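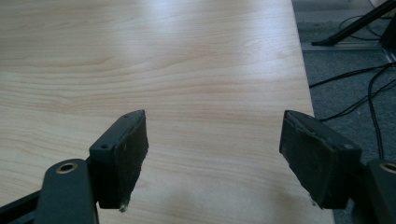 Cleaning a light wood-grain table top – what are you using?

Home Forums Furniture and Floors New posts Search Log in

kjoseph_wurville
I've got a pale table in the back room at Wurville, light wood grain with a wavy pattern running along it. It gets used every day for sorting and small repairs. With nothing on the middle of it and the light coming in, you get a broad soft shine across the top. I'd like to keep it like that without making it greasy.

At the moment I wipe it with a damp cloth and washing-up liquid. A friend has given me a bottle of Altine spray polish and I'm not sure whether to use it. The floor is dark grey carpet, so anything that drips or gets brushed off the edge stays in the carpet until I hoover. There are a couple of thin black cables across the carpet on one side as well, so I can't just run the hoover up to the table.
Keerthana Joseph

pewter_lane
Damp cloth and a dry one after. I wouldn't put spray polish on a table you work on. Paper sticks to it and you can feel it under your sleeves.

Do you know what the top is made of? Oiled wood and a sealed surface want different things.

kjoseph_wurville
No idea. It came with the room. It feels smooth all over and water sits on it in beads.

pewter_lane
Then it's sealed one way or another. Leave the Altine for something else.

marrowfat
I disagree with that. I've used Altine on a sealed table for 5 years and had no trouble with sticking. You have to spray the cloth and not the table, and buff it until the cloth stops dragging. Most people use far too much. One 650 ml bottle lasts me ages.

pewter_lane
If you have to buff it that hard to get it off again, I don't see what it's doing.

marrowfat
It stops dust settling. Mine is near a window and I can see the difference by the evening.

dot_and_carry
Going back to the edge of the table, that's where mine went first. The flat part was fine but the straight edge on the side where I sit picked up a grey line from sleeves and hands. I used a soft cloth with a drop of vinegar in warm water, then plain water. It took 20 minutes and hasn't needed doing since April.

What do you use the table for? If it's small parts I'd put a mat down. Kandasamy do a felt one with a lip – you can lift the whole lot off when you need the table clear.

kjoseph_wurville
Bits of fabric, foam and small screws mostly. I did have a mat but I kept taking it off because I like the hard surface. I'll have a look at the Kandasamy one.

The edge is a fair point. I hadn't been doing it separately.

honk_goose
Don't use felt with screws and fabric. Fluff gets on everything and you'll be picking it off. I had one and gave it away. A Honuvari rubber mat wipes clean and doesn't slide.

dot_and_carry
Mine doesn't shed. It might depend on how old it is.

honk_goose
Mine was new.

Also, about the cables. Can you move them along the wall? I catch my foot on mine every time I get up, and the hoover brush pulls at them. On dark carpet you don't see a black cable very well either.

kjoseph_wurville
They won't reach if I take them round the wall. I've looked at longer ones.

marrowfat
Do the carpet by the table with a hand brush and dustpan. It's quicker than unplugging things.

kjoseph_wurville
All right. Damp cloth, dry cloth, edge done separately, and I'll try the Altine on one corner at the far end to see if it drags. Will report back once it's had 7 days.

pewter_lane
Try it on the underside first.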